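Header image crops differently on phone and laptop

I run a small blog for a walking club on the Trasix theme. The header is set to full width. On my laptop it looks fine, but on a phone the top and bottom stay put and both sides get chopped. I've uploaded it three times at different sizes and nothing changes. Is there a setting I'm missing, or do I need a child theme?

Posted by fallomwood_walks, 2021-05-06

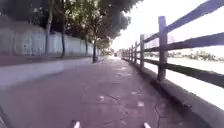
Galldale Web Help – Themes and Layout Team

Replies to this thread are open to all members. Please give your theme name and version when you post.

Cor Groen
You don't need a child theme. Trasix puts the header in a box with a fixed height, and the picture is stretched to cover it. On a narrow screen the box gets taller compared to its width, so the sides have to go. Uploading a bigger file won't help.

Go to Customize, then Header, then Mobile. Change the height from "Fixed" to "Auto" and set the width to 100 percent. You will get a shorter header on phones, but all of it will show. If there is a gap under the menu afterward, set the bottom padding to 12 or 16 and see which you prefer.

Clear your cache before you decide it hasn't worked. I lost an evening to that in November.

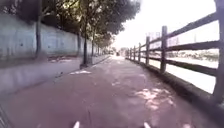
Other things to check

janssen_k
I had this too. Switched themes in the end. Never found the mobile setting, maybe it's only in the paid version?
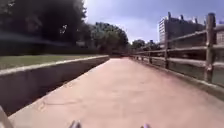
Cor Groen
It's in the free version, but the Mobile tab stays hidden until you turn on "Separate header settings" under General. The other thing is the focus point. Click the picture in the media library and drag the marker; the default is 50 across and 50 down. With a path running away between a low wall and a rail fence, I'd put the marker on the far end of the path, then the sides can be trimmed without losing much. Keep the blog title out of the picture file, though – type it in the Site Title box and it will resize by itself.

fallomwood_walks
The tab was hidden, yes. Header is on Auto now and the whole thing shows on my phone. Still have a thin line under the menu but I can live with it.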